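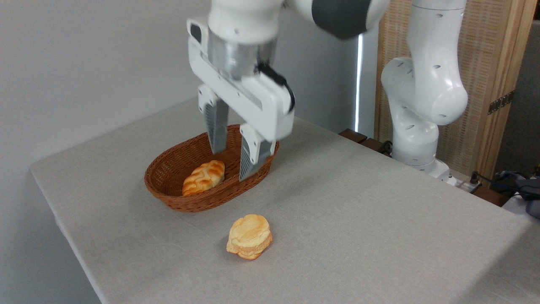 3.2 Serving baskets and the bread course

Bread was the one course where all the households in the Tillanbridge sample did something different, so it gets its own section. Interviews and table visits were done by Hattar and Torres, coding by Meireles. Total of 271 households contacted, 265 usable. The six dropped were incomplete forms, mostly missing the evening meal page.

We asked three things. What the bread is served in, what sits under it, and where a piece goes once it leaves the basket. The last question was added in March after the pilot, when Torres noticed that people answered the first two easily and then argued with each other over the third. It ended up being the most useful of the lot.

Container. Woven baskets were the most common answer by a wide margin, then boards, then plates. Oval baskets were preferred to round ones for rolls of the long kind, for the plain reason that a long roll lies flat in them. When only a roll or two are left they tend to end up slanted against the inside wall, and several respondents said they dislike the look of this and will straighten the bread or move it to a plate. Others never noticed. Basket material was recorded only as "woven" or "other"; respondents could not reliably tell rattan from willow and niether could we in every case.

Lining. Here the sample splits. Older respondents line the basket with a napkin, younger ones mostly don't. Reasons given for lining: crumbs falling through the weave, warmth, "my mother did". Reasons against: one more thing to wash. A tight weave seems to make the lining less necessary, though we didn't measure weave and so can't say more than that. Worth doing properly in a later round.

Off the basket. A roll, scone or biscuit is very often put straight down on the cloth, with no side plate. Figure 4 shows the arrangement in its simplest form, one roll in the basket and a flaky, layered round on the linen in front of it. Respondents who do this don't regard it as untidy. The cloth is going in the wash anyway. Respondents who don't do it regard it as very untidy and some had strong words, see Kleinschmidt's notes on the Mota street interviews. Flaky items were the sore point — a crusty roll leaves crumbs you can brush off, while buttery layers were said to leave a mark on light cloth.

Figure 4. Basket and cloth placement. Oblong scored roll inside an oval woven basket, round layered pastry directly on the light gray linen cloth.

Sorting by type. We had expected sweet and savory pieces to be kept apart. Not really. In the Oston district mixed baskets were normal, and a scone could share with rolls so long as it had no filling or icing. In Olano the soft and flaky items were more often kept out of the basket altogether, on the argument that hard crusts crush them. Both habits leave you with a piece or two on the table at any given moment, and this makes a count of "items in basket" a poor measure of how much bread was served. An earlier draft used that count. We have dropped it.

Cloth. Light plain linen or cotton for guests, anything at all for weekdays. Color was recorded but the categories were too coarse (white, gray and cream were coded together on the first form) and we make no claims from it.

Some limits. Table visits were done for 60 households only, the rest is self report, and people describe a tidier table than the one they keep. Visits were also announced in advance. Calado, who recoded a share of the visit sheets, disagreed with Meireles mainly over whether a piece touching the outside of the basket was "on cloth" or "at basket". We settled on "on cloth" for all of these and reran the tables. Nothing of substance changed, but the Oston figures moved a little and readers comparing with the working paper of October 12, 2022 will see the diffrence.

Seating position was not recorded and should have been. Who sits near the basket plainly matters for who refills it, and we come back to this in section 5.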